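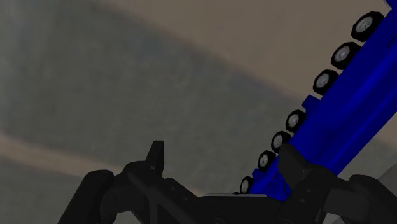

Stamatia,

I reran the sofa room on the current Revus branch with your change to the wrist camera node. Replies below.

Stamatia Makris wrote:
> The grasp planner rejects every candidate on the long blue vehicle once
> the gripper gets near it. From the side camera it plans fine. Is the
> segmentation dropping the mask, or is the width check too strict?

Neither, as far as I can tell. The mask is there. Up close, the wrist view only gets part of the body, and the fitter takes the visible part as the whole object. The long axis comes out short, the centroid moves, and the candidates then fail the reach test. The wheels make it worse — the fitter treats the row of black tires as background, next to black fingers.

What I changed, all on branch lambrakis-fit:

1. The fitter now keeps the last full box when the mask touches the image border.

2. The finger mask is grown by 3 pixels. It was 8, and that ate into the tires.

3. The side camera gets a vote again. It has the sofa, the blue object on the seat and the gripper in one view, though the near part of the sofa hides the object's lower edge, so I only use it for position. 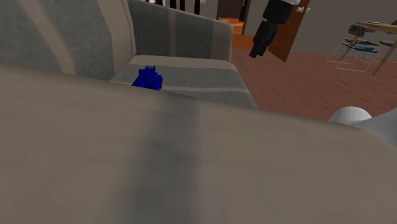
4. Planner timeout is 700 ms. Please leave it there until Amado has merged his controller patch.

I still see a bad yaw on 2 of the seeds. Logs are in the usual folder.

Sølve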